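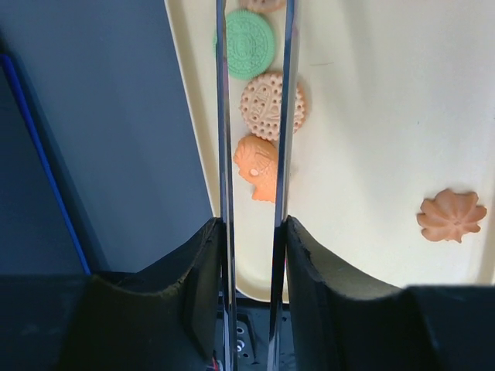 Close-up, polished metal and black padding. Photo: Tretuner

FOR IMMEDIATE RELEASE

Tretuner to lend out 200 instruments in Orkambridge this winter

ORKAMBRIDGE, 10/12/2025 – Tretuner, the instrument repair shop on Canal Street, is opening a lending library. Fiddles, guitars, clarinets, a few accordions, one tuba. 200 instruments in all, most of them donated over the past few years and fixed up in the back of the shop between paying jobs. Doors open later in October at the old McIntyre shoe store, next to the post office.

Anyone with an Orkambridge address can borrow. Kids need a parent to sign. Loans run 2 months and can be renewed once, longer if there is no waiting list for that instrument. No deposit on student sizes. Full size instruments carry a $45 deposit, returned when the instrument comes back in playing shape. Normal wear is fine. Strings break, reeds split, we know.

"We had cases stacked up to the ceiling and people coming in asking what a cheap first violin costs," said Yvonne Rudd, owner of Tretuner. "The cheap ones are awful to learn on. I would sooner hand over a good old one for the winter and see if the kid likes it."

Rudd started setting instruments aside after the middle school cut its rental plan. Word got around. Attics were emptied. Some of what came in was past saving and went for parts, the rest got new bridges, new pads, new strings, wahtever it needed.

The brass is a bit thin at the moment. Trumpets especially. If you have one under the bed, please bring it by the shop, dents ok. Also wanted: half size cello bows, music stands that still stand up, clarinet cases with working latches. No organs please. No pianos either, the stairs at McIntyre are narrow and the floor upstairs is old.

Beginner sessions will be run by Fitzgerald Greenberg, who taught band in the county until he retired. Group sessions, small, at the store, free with a loan. First ones are guitar and clarinet. Fiddle starts once there are enough names on the sheet.

"You don't have to read music to walk in," Greenberg said. "Bring the instrument, bring a pencil. We will get through one tune the first night, maybe badly, and then everybody goes home and drives the neighbors nuts."

The opening will have music from Zirura, the Orkambridge folk trio, playing on instruments out of the lending stock. They get first pick, then everything goes back on the rack and can be borrowed the same evening. Cider and donuts. Parking behind the post office – not in front, the mail trucks need it.

How to borrow: bring a photo ID and something with your address on it. Pick an instrument, try it in the back room, sign the card. Staff will show you how to loosen a bow or swab a clarinet before you leave. Repairs during the loan are done at Tretuner at no charge, so please dont glue anything yourself. Especially not with super glue.

Online catalog is coming, not ready yet. For now there is a printed list at the Tretuner counter and another at the public library front desk.

About Tretuner
Tretuner repairs, restores and sells string, woodwind and brass instruments in Orkambridge. Bow rehairing, pad work, dent removal, setups. Closed for lunch.

Press contact
Yvonne Rudd, Tretuner, Canal Street, Orkambridge. Best reached at the shop in the mornings. Interviews with Mr. Greenberg can be set up thru the shop too.

###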